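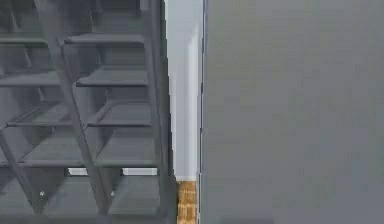

**Keira Mulholland**

**Ticket: robot parks itself next to the stairs and won't budge (Vedby house scene)**
Opened: September 23, 2024
Component: Cladik sim / Dillosar planner
Status: open, workaround in place

Hi all – putting this in the tracker properly so it stops living in the group chat. I'm on the nav side of the Queiroz High robotics club, we're running the home-helper task in simulation, and our robot has developed a real thing about the staircase in the Vedby house. It gets the go-to-kitchen command, sets off like a champ, cuts in beside the stairs and then just... sits there. No crash, no red text, the sim clock keeps ticking along. The view from the head camera is what it has when it's stuck, dark metal stairs on one side and a great big flat grey panel filling most of the other.

**What should happen:** robot leaves the start pose, goes past the bottom of the stairs, carries on over the timber floor to the kitchen.

**What happens:** robot ends up with its nose against the grey panel, planner says `GOAL_ACTIVE`, wheels get zero velocity, and the episode times out.

I ran the overnight batch before writing any of this up, all 87 episodes of it, so it isn't just me being unlucky with seeds. The stall turns up again and again and it's always in the same corner of the map. If the start pose is on the kitchen side of the stairs it never happens at all, which was my first decent clue and I ignored it for most of an afternoon.

**Stuff I tried first (skip if you're in a hurry)**

Restarted the sim. Restarted the planner. Restarted my laptop, then had a Milo. Same result.

Checked the goal was reachable by dragging the robot to the kitchen by hand in the Cladik editor and asking it to come back. It came back fine! So the floor is OK and the goal tolerance is OK.

Swapped the robot for the plain cylinder model with no arm, in case the collision shape on the arm was poking out sideways and the planner was panicking about it. The cylinder got stuck in the same place, so please leave the arm people alone, it's not them this time.

Turned the camera off completely and drove on the laser only. It got through. Right, so now we're getting somewhere.

**Looking at the depth properly**

I dumped the depth and laid it next to the colour view. The stairs are the open kind with no risers, so you see straight through between the treads, and down low there are bright slivers showing through the gaps where everything else is charcoal. The depth camera is perfectly happy to look through there too. It gets a close reading on the tread edge, a far reading through the gap, another close one on the next tread, and so on up the staircase. Add the diagonal supports crossing over the top of all that and you've got a very stripy depth picture.

Dillosar then squashes the lot down to a flat costmap. My theory was that the far readings were clearing cells that the treads had only just marked, so from one update to the next the staircase was solid, then not there, then solid again. I slowed the playback and that's exactly what the map does. It flickers. When the stairs vanish the planner goes "ooh, shortcut" and plots a line straight under them, the robot turns in towards it, the stairs come back, and it's now facing something it can't drive through.

I was very pleased with myself at this point and wrote "SOLVED" in the chat. Sorry about that.

**Fix attempt, part one**

Changed the clearing rule so a cell needs 3 clear readings in a row before it's allowed to go back to free. It's in `costmap_local.yaml`:

```
depth_layer:
 clear_after: 3
 mark_after: 1
```

The flicker's gone. Staircase stays put in the map, looks lovely. And the robot still parks itself in the corner, just by a slightly different route. Gah.

**The grey panel**

So then I had to look at the other half of the view, which I'd been treating as background. The panel is enormous and has nothing on it, no handle or writing or edge to grab onto apart from the dark seam down its left side. Between that seam and the side of the stairs you get a skinny strip of pale wall with a bit of wood pattern under it, and as far as the camera's concerned that skinny bit is the only way the world continues.

I don't know what the panel is meant to be. I can't tell from the view whether it's a door or a wall or the side of some big bit of furniture, and in the Cladik scene tree it's an unnamed mesh under a group called `misc`. (Whoever's looking after the scene files, can we please have names? I'll bring biscuits.)

What I *can* tell you is how close it is. When I queried the distance from the camera it came back below the near limit we've set for depth. Anything nearer than that limit gets returned as "no reading", and our depth layer treats no reading as nothing there. So there's a giant flat surface right in front of the robot's face and the costmap has a nice clean empty space drawn on it. The collision check in the controller is separate, it uses the real sim geometry, and it says absolutely not. Planner says go, controller says no, and the two of them will stand there being polite to each other until the timeout.

That also explains why the camera-off run worked. The laser sits lower and has a shorter minimum range, so it saw the panel the whole time and the planner steered clear well before getting that close.

**Fix attempt, part two**

I've made 2 changes on the branch `stairs-stall`:

- No-reading pixels in the middle of the image don't clear anything any more. They leave the cell as it was. I kept the old behaviour along the borders because the arm wanders in there and makes a mess.
- Added a recovery. If the goal is active and commanded velocity has been zero for a bit, back straight out, rebuild the local map, then replan. The backing out uses the rear laser so it shouldn't reverse into anything.

Ran it from the start poses that were failing worst. It gets past the stairs now. It isn't elegant – it still swings in towards the panel further than I'd like, has a think, reverses, and then goes around – but it arrives in the kitchen with time left on the clock. I haven't done another full overnight batch so please don't call this closed.

**How to reproduce on the old branch**

1. Check out `main`, load the Vedby house in Cladik.
2. Use the start pose on the far side of the stairs from the kitchen (it's saved as `pose_hall_b`).
3. Send the kitchen goal with the camera on.
4. Open the local costmap beside the head camera view and watch the cells under the stairs.
5. Give it until it stops moving. If it sails through, nudge the start pose a smidge closer to the staircase and go again.

**Still to do**

- Overnight batch on `stairs-stall`. I'll queue it once the vision group are done hogging the good machine.
- Somebody with Cladik editor access to work out what the grey panel is and whether it's supposed to be sitting there. If it's meant to be a door that ought to be open, we've possibly been fighting a scene bug on top of our own bug.
- Decide if 2 is too many places for collision logic to live. I reckon it is, and the planner and controller should be reading off the same map, but that's a bigger job and I'm not starting it before the regional.
- Tidy up my commit messages. I'm aware of what the one from last night says.

**Notes for whoever picks this up**

The settings you'll want are in `costmap_local.yaml` and the recovery is in `recovery_backout.py`. Don't fiddle with the near limit to fix the panel thing, I tried it and the camera model just gives you garbage speckle up close, and then the robot's scared of its own arm. I've left that experiment commented out so you can see the values.

Also, if you're testing with the cylinder robot, remember to swap it back before you push. I forgot in May and the manipulation group spent a whole session wondering where their gripper went.

Logs are in the shared drive under `nav/stairs`, named by start pose. Ping me on the ticket if one won't open.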